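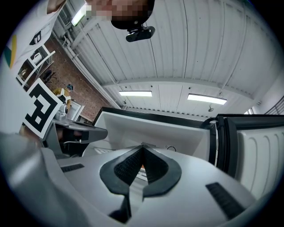
Sorin Onu asked whether the finger pads on the hand-held gripper could wait until the next full service. They can't, if the grip is slipping. Do the pads on their own and leave the rest of the schedule as is.

## Rondley gripper: care notes

Covers the white hand-held unit with two black fingers. The bench units at Damgaard have their own file.

### Before each session

- Wipe both dotted pads with a damp cloth. No solvent.
- Look along the gap between the fingers for grit.
- Check the rubber surround for splits.
- Brush dust off the black grilles in the casing.

### Changing pads

1. Power off and unplug.
2. Peel the old pad from the tip down.
3. Clean off the glue and let the finger dry.
4. Press the new pad on and clamp it overnight.
5. Run 100 open and close cycles, then check the edges for lift.

Always change both pads, even if only one is worn.

### Log

| Entry | Work |
|---|---|
| 289 | Left pad lifting at the tip, both changed |
| 315 | Lens cleaned, marker re-taped, colour check redone |

Spare pads are in the grey Stendetti drawer. A sheet does up to 100 fingers. Reorder through Drundberg, usually in October.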